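Last updated: Dec 14, 2023
Filed under: Teaching > Robotics and Work > Handouts

Unit 8 - Can a machine do the chores yet?
Handout prepared by Jovita Figueroa. Please read before the seminar.

In August we looked at the washing machine and the dishwasher, and at why both are boxes. You carry the work to the machine, it runs a fixed programme, and you carry the work away again. The person still does the sorting, the loading and the putting away. This unit is about those leftover jobs. They sound too simple to study, and they are the part that has resisted automation for longest.

1. What counts as a chore

For this course a chore is a short handling task where the objects are ordinary and their positions are not fixed in advance. Picking a wrapper out of a cup is a chore. So is clearing a bench at the end of a shift. Stamping the same bracket 120 times an hour in a jig is not, and machines have done that sort of thing for decades.

The reading pack gives two cases. Tastby is a canteen kitchen that wants help with clearing tables. Dumlao is a packing shop that wants small parts and scraps taken off the benches between orders. The managers in both places describe the work as "just tidying up". Note how many separate skills are hidden in that phrase.

2. Getting hold of the thing

Thin-walled cups are a good test. The wall is easy to grip when the cup stands upright and the fingers come from above. Once the cup is on its side, the rim is at a new angle and the cup can roll when it is touched. A person changes grip without thinking. A machine has to see that the cup is lying down, work out where the rim is and approach it from another direction.
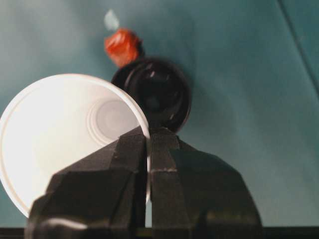 Fig. 1. Gripper fingers at the rim of a tipped white cup.

Look also at how little room there is. Other items close by limit the directions the fingers can come from, and the fingers themselves block part of the wrist camera's view. The question for the seminar is what information you would want at this point, and where you would put a sensor to get it.

3. Reaching inside

Taking something out of a container, or putting something in, is harder than lifting it off a flat table. The opening sets a limit on the width of the gripper. The walls hide the contents from any camera that is not directly above. If the gripper is nearly as wide as the mouth of the cup, a small sideways error moves the cup as well.

Having 2 arms helps, because one can steady the container. It also means the arms must keep out of each other's way, and in many tasks one of them spends a good deal of time doing nothing. Yuto Sekiguchi's notes in the pack suggest logging idle time for each arm separately. I would do this in your own projects.

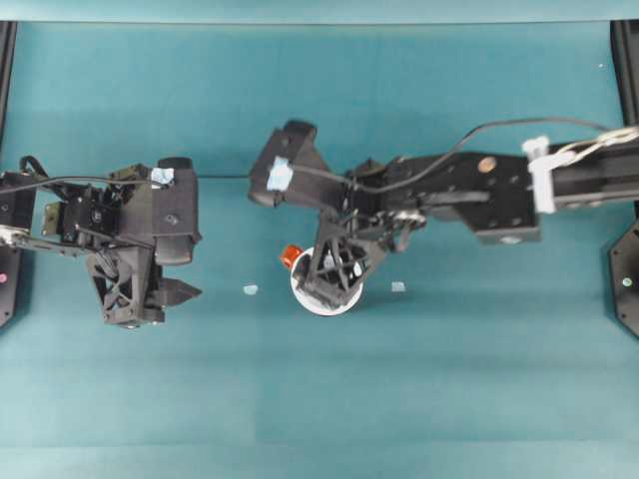

4. Shared work between two arms

Read the Tilley case before this section. The firm bought a two-armed bench unit for light assembly and planned the job as if it were two one-armed units side by side. The trouble came in the middle of the bench, where either arm could reach the part and the plan did not say which should take it.

When you write a task plan, state for each object:
- which arm goes first
- where the other arm waits
- what happens if the first attempt misses

A plan that leaves out the third point is not finished. Small flat items deserve their own line too. They lie close to the surface, and a thick fingertip may not get under the edge.

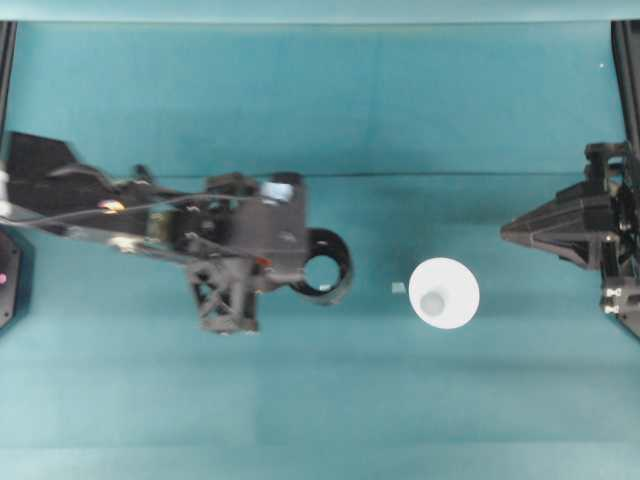 5. Soft and crumpled items

Rigid objects keep their shape when squeezed. Film, foil and wrappers do not. The grip that is right at first contact may be wrong a moment later, since the item has folded and is now narrower. A person feels this happen. Many grippers have little or no sense of touch and depend on the camera, and the camera's view of the item is partly covered by the fingers. 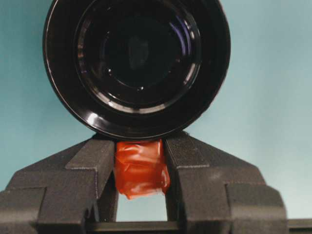
Shiny surfaces add to the difficulty. Highlights on glossy plastic shift as the arm moves, and a vision system can mistake them for an edge. Translucent film changes colour with the light behind it. The Munimham exercise in the pack asks you to sort eight household items by how hard they would be to see and, separately, by how hard they would be to hold. The two orders will differ - bring both.

6. So, can they do it yet?

Some chores, slowly, in a prepared space. My own view is that a plain surface, known objects and steady lighting still do a large share of the work. Take those away and results drop. A home has none of them, and a shop floor has them only where somebody has arranged it. You are free to disagree in your essay, but say what evidence would settle it.

For the seminar: choose one chore you did this week and write it out as steps for a two-armed machine. Two pages at most. Mark the step you think would fail first.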